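February, late, kitchen table, second mug of tea

Okay, so the planner and I are speaking again. Barely!

I spent the whole morning on the two-arm timing bug, the one where the left arm reaches its pre-grasp pose and then just sits there thinking about life while the right one carries on. I was so sure it was the trajectory merge in Tollik. I rewrote the merge. I rewrote it again after lunch. Then Chepkoech wandered over, read my log for maybe a minute and asked why the two joint-state topics had different timestamps. Seventeen milliseconds apart, every single cycle. The right arm's driver stamps on arrival and the left one's stamps on send (why?? who wrote this? me, in the Stekstead days, I checked the blame). So the planner was always waiting for a left state it thought was stale.
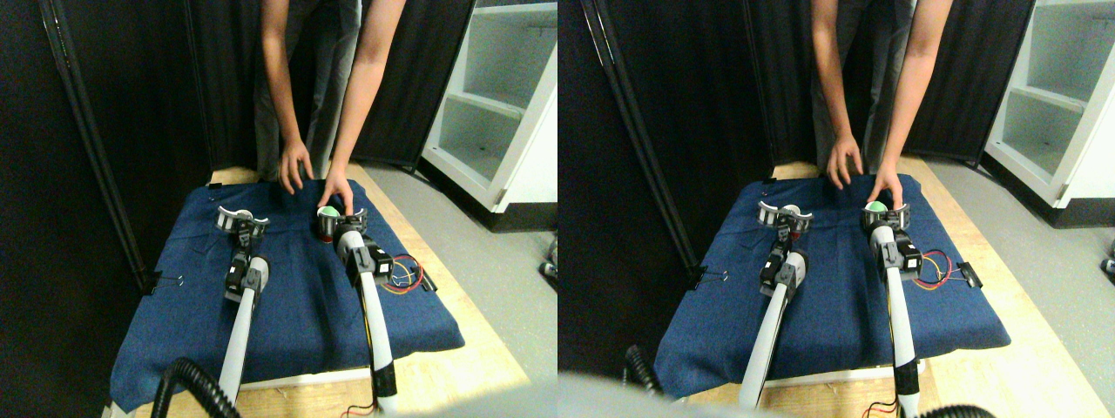
Anyway, the fix was two lines and a very long commit message. I moved both drivers onto the same clock, bumped the sync window down to 9 ms, and the waiting went away in replay. I ran 16 recorded episodes back through it and only one complained, and that one has a gap in the bag where the network dropped, so I'm letting it go for now.

The grasp side is still a mess. The width estimate is fine on anything tall and plain, but give it something small with a cap and it wants to close on the cap diameter and ignore the body. Chepkoech thinks the segmentation mask is splitting at the color change and we only keep the bigger blob. I think she's right, and it's annoying, because I had blamed calibration in front of the entire Ashworth call. Might try merging masks whose centers line up vertically before fitting the cylinder. Cheap and a bit ugly, but I love cheap and ugly at this hour.

Cups, on the other hand, I am fond of cups. Nice simple geometry, and the open rim gives the depth fit something to hang on to.
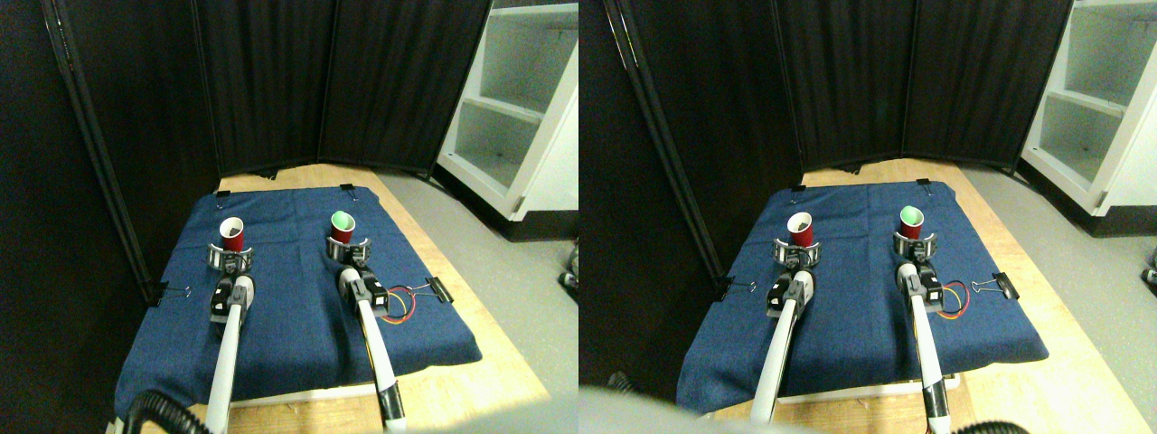 *One red cup per gripper.*

Tomorrow: push the clock change to the Cutik branch, write the test I promised (the one with deliberately skewed stamps), and take the old sleep(0.2) out of the handover state. I've been scared of that sleep for about a month. If everything falls over I'll put it back and tell no one except this notebook.

Also buy milk.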